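Como montar a inscrição de uma equipa de futebol jovem num torneio

Os torneios de abril prometem sempre o mesmo: jogos equilibrados, árbitros certificados, almoço incluído. Desconfie e peça o regulamento antes de pagar. No Torneio Braltus, a taxa era de 300 euros por equipa e o almoço pagava-se à parte.
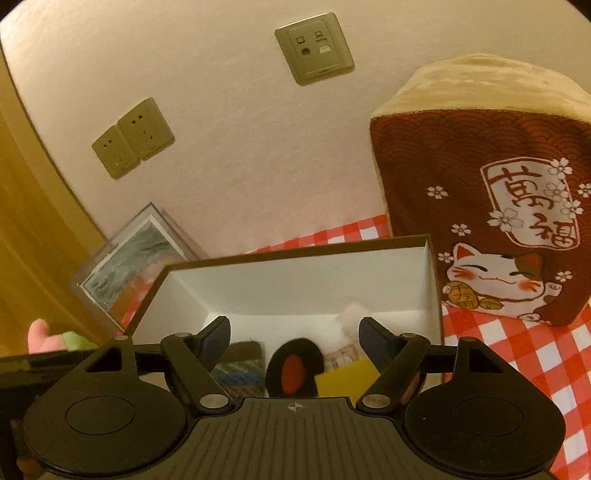
Comece pelas fichas dos atletas. Uma por jogador, em papel, mesmo que o organizador jure que a plataforma Verkero trata de tudo – já a vi recusar datas de nascimento corretas. Junte-as numa caixa retangular aberta, pousada numa mesa qualquer, com toalha aos quadrados vermelhos e brancos ou sem ela, e ordene-as por escalão. O Adelino Salgado prefere uma folha de cálculo. Eu prefiro encontrar as coisas.

Depois, confirme o seguro. A frase «todos os atletas estão cobertos» não vale nada sem o número da apólice.
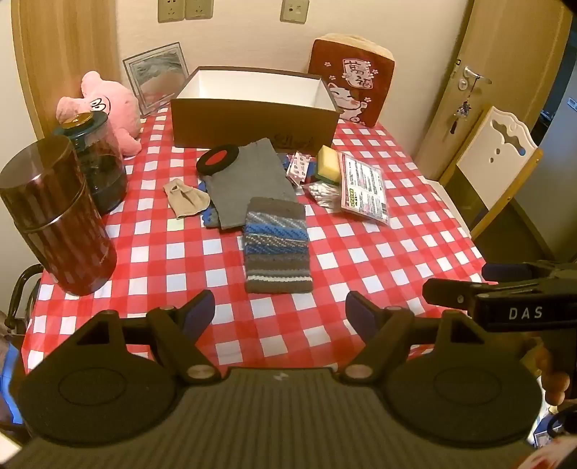
Peça também a lista de exclusões e leia-a até ao fim. A Raquel Quintela pediu-a duas vezes antes de a receber.

Por último, pague só metade no ato, uns 50% do valor, e guarde o comprovativo. Se não aceitarem, pergunte por escrito em que condições devolvem o dinheiro.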